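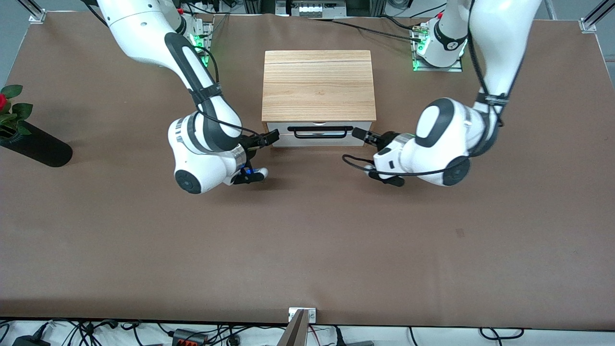
Little Drawer, Big Headache: My Desk Storage Project
Khosravi Hall Workshop, Intro to Small Furniture
Thursday, July 22, 2021

Okay, so when I signed up for this class I figured I'd be making a table or a stool, something you could sit on and brag about. Then the project sheet came out and it said "one small storage piece with a moving part," and I went home and looked at the mess on my desk and knew right away it had to be a drawer box. Pens, chargers, guitar picks, the spare key to my bike lock (lost twice this spring!), all of it just lives in a heap next to my lamp.

The plan was simple. A little wooden cabinet, one drawer, honey-colored top, white front, black handle. I drew it in May on the bus back from Drerkosbridge, and my drawing was so bad I had to write "drawer" on the drawer. But the look never really changed after that. I love a light wood with the grain showing, and I wanted the front plain white so the handle would stand out.

Wood and budget

We each got a limit of 32 dollars for materials. I bought my boards from Utska, the salvage yard out past the rail bridge, which is a great place to lose a whole afternoon. The board I liked best wasn't deep enough for the top, so I glued two pieces together and ended up with a thin dark line running across. My first reaction was to hide it with filler. I tried that on a scrap and it looked like a bandage, so the line stayed, and now it's kind of my favorite part of the whole thing.

The handle is a straight black bar from Urau. I went back and forth on this for way too long. A knob would've been cheaper and only needs one hole, but with a knob on a small drawer you end up pulling from a single point and the drawer wants to twist. With a bar across the middle you can grab it anywhere, or hook a couple of fingers behind it, and the pull stays pretty straight.

Building it

The outside box went together fast. I cut the sides, sanded them, glued and clamped them, and left the whole thing overnight. I felt like a genius for one entire evening.

The drawer was another story. Drawer number one didn't go in at all. I had measured the opening before the glue-up and never measured it again, and the clamps had pulled one side in a hair. Drawer number two went in beautifully and then would not come out, and I mean would not, I had to turn the box upside down and smack it like a ketchup bottle. Seven tries at sanding the left side later, it moved. Lesson for anyone taking this class next: measure the opening after the glue dries, then build the drawer to match.

I didn't use metal slides, by the way. It's wood on wood with candle wax rubbed along the bottom edges. The wax made a bigger difference than all my sanding put together, which was a little insulting.

The front was the fussiest part. I wanted it to sit flush with the housing when it's shut, with nothing sticking out to catch a sleeve. To get that I glued a small stop block inside at the back and shaved it down a little at a time. Paint adds thickness too! I forgot that, and had to shave the stop again after the white went on.

How it turned out

My own test was opening and closing it 900 times over one weekend while watching movies. It got smoother for a while, then started to squeak, and more wax fixed the squeak. The handle screws worked a bit loose by the end, so I'd put a washer behind each one next time.

The other thing I'd change is the weight. It's a light little box, and if you yank the handle hard the whole cabinet comes along for the ride. Holding the top with your other hand works fine, but some rubber feet would help a lot, and they would've fit in the budget if I hadn't ruined so much sandpaper.

I'd also like a divider inside, because the picks still end up under everything. I've got enough scrap left over for that, so it's going on the list for break.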